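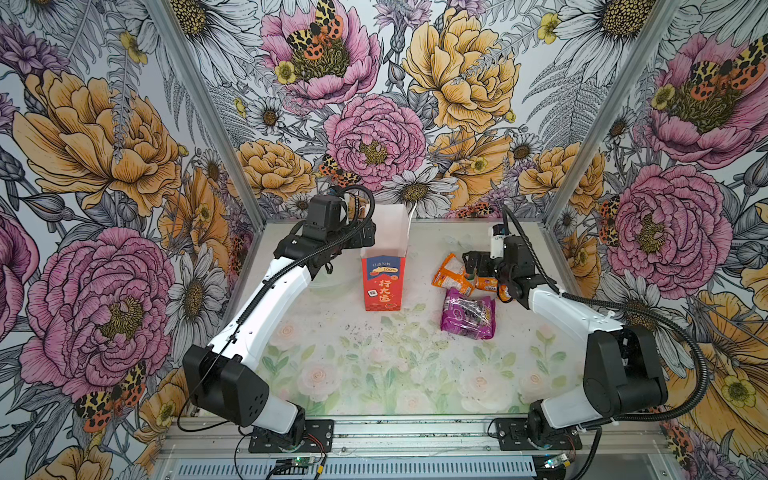 1/ Wallpaper thread, as promised

2/ So the hallway at our place in Girna is finally getting done. I've wanted a big busy floral in there since we moved in, and I'm done being sensible about it!

3/ Measured up last night: 31 squares of wall once you take out the doors. The quote from Fisby came back at $882 with paste. Gulp.

4/ Mum reckons florals make a small space feel smaller. I reckon a small space is small whatever you do, so go hard on the colour.

5/ Question for anyone who's done it - do you start at the door or in the far corner? I've read both and now I'm more confused than before.

6/ Samples are taped up till December. Favourite so far is number 9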